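Workshop Bench Gallery

Reading time: 2 minutes

The long room behind the Brirmont Street library has been used as a shared workshop since April, and this page collects notes from the first weeks. It covers the benches, the tools and the odds and ends that gather round them. Captions are by Murdo Halliday unless marked otherwise.

The room is 15 paces from door to sink. It was a paper store before we had it, so the shelves are deep and the sockets are all on one wall. Pravesh Ngubane ran the extension reels along the skirting and labelled each one.

Hand tools are kept on foam so they don't roll or mark the wood. We started with one mat and bought more when people began leaving pliers on the window sill. Dark grey is easier to live with than the black we tried first, as small screws show up on it. Most of the pliers came in a mixed box from Kagiso Joubert, along with two spirit levels and a good vice — the vice is now bolted to the end bench and is not for lending.

Drinks are allowed on the benches as long as they have a screw cap. Mugs stay by the sink. The rule came in after a pot of tea went over a drawer of sandpaper, and it has been kept to fairly well.

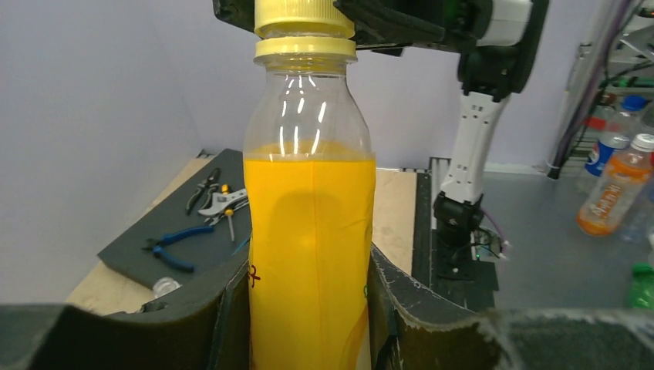

Orange drink with a pale yellow cap, and the tool mat behind. Two pairs of pliers, the adjustable wrench and the little yellow-handled screwdriver.

The wrench is the most borrowed thing we own. If you take it to another bench, put it back on the mat when you have finished. The yellow-handled screwdriver is for small terminal screws and should not be used for opening tins. A flat pry bar hangs by the door for that.

Arsen Lytvynenko has sorted the loose fixings into jars, 68 of them, on the deep shelves. Wood screws are on the left, machine screws in the middle, and anything without a partner goes in the large jar at the end. Please don't add to the large jar without looking through the others first.

The tabletops were sanded and oiled before we opened. Johannes Baloyi did the far bench by hand, working up to 400 grit, and it is noticeably smoother than the rest. Use a cutting board on it.

Still wanted: a second vice, a set of metric hex keys with none missing, and a stool that does not rock. Offers can be left in the book by the door. More pictures will be added when the shelving on the window side is done.

Contact: workshop desk, Brirmont Street | © Brirmont Shared Workshop | Back to top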